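ポドスカ衣類整理研修センター 視察報告

1.視察の概要
五月、当協会生活技術部会は、衣類の整理と家庭内収納に関する研修事業の参考とするため、ポドスカ衣類整理研修センターを訪問した。当日は午前十時に受付を済ませ、所長のヨランタ・ヴルベル氏より施設の沿革と事業内容について説明を受けたのち、館内を見学した。案内は実習担当の鍾浩然(Haoran Zhong)氏が務められた。当部会からの参加者は4名である。

同センターは、家事支援に従事する者および一般家庭の希望者を対象に、洗濯後の衣類の仕分け、折り畳み、収納までを一貫して指導する施設である。昨年度の受講者は延べ2,137名にのぼり、遠方からの宿泊受講も受け入れているとのことであった。

2.実習室の見学
実習室は一般住宅の間取りに準じて設けられており、居間、寝室、洗面所の各区画で、それぞれの場所に応じた作業を学ぶことができる。作業台を備えた教室も別にあるが、実習の大半は住宅区画で行われている。鍾氏によれば、家庭で専用の台を用意できる受講者は少なく、寝台や床の上で畳む方法を身につけることが実際的であるという。

当部会が最も長く時間を割いたのは寝室区画である。寝台には桃色がかった柔らかなフリースの毛布が掛けられ、その上で濃紺のデニムの畳み方が指導されていた。起毛した毛布の上では布地が滑りにくい反面、下地のしわが衣類の面に響きやすい。このため、指導では折り線を付ける前に手のひらで下地をならすこと、厚手の衣類は一度に強く折らず、縫い目に沿って位置を定めてから重ねることが繰り返し説明された。
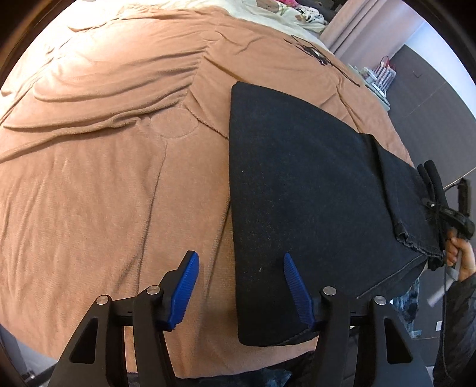

3.デニム類の取り扱い
裾を切り放しにしたデニムについては、ほつれた糸の扱いに関する質疑があった。同センターでは、意匠としてのほつれは切り揃えず、畳む際に裾を内側へ収めるか、糸が他の衣類に絡まない向きに置くよう指導している。また、濃色の生地は細かな糸くずが目立つため、収納前に表面を軽く払うことを手順に含めている。これらの内容は独自教材「レン」に図解でまとめられており、当部会も一部の提供を受けた。

畳み上がりの寸法については、引き出しの深さに合わせて各自が基準を決める方式が採られている。一律の寸法を示す当協会の現行教材とは考え方が異なり、参加者の間でも意見が分かれた。収納家具が家庭ごとに異なることを踏まえれば、基準の決め方そのものを教える意義は大きいと思われる。ただし、初学者には目安となる数値も必要であり、併記の可否を検討したい。

4.質疑応答
見学後、会議室において20分間の質疑の時間が設けられた。主な内容は次のとおりである。

受講期間について。基礎課程は2日間で、上着類と寝具は応用課程で扱う。再受講の希望が多いのは寝具であり、特に大判の毛布を一人で畳む実習には順番待ちが生じている。

教材用衣類の調達について。近隣のタリミントン地区の住民から寄付を受けている。新品よりも着用を経た衣類のほうが、型崩れや生地の癖に応じた指導に適しているとの説明であった。

指導者の養成について。系列のペスティア校と合同で年度ごとに研修を行い、説明に用いる語句の統一を図っている。

5.所見
寝台の上という家庭に即した条件で実習を行う点は、当協会の講習にも取り入れる余地がある。次回の部会において、寝具を用いた実習の試行案と、デニム類の項の改訂案を併せて提出する予定である。ご多用のなか懇切な説明を賜ったヴルベル所長、鍾氏ならびに関係各位に厚く御礼申し上げる。

生活技術部会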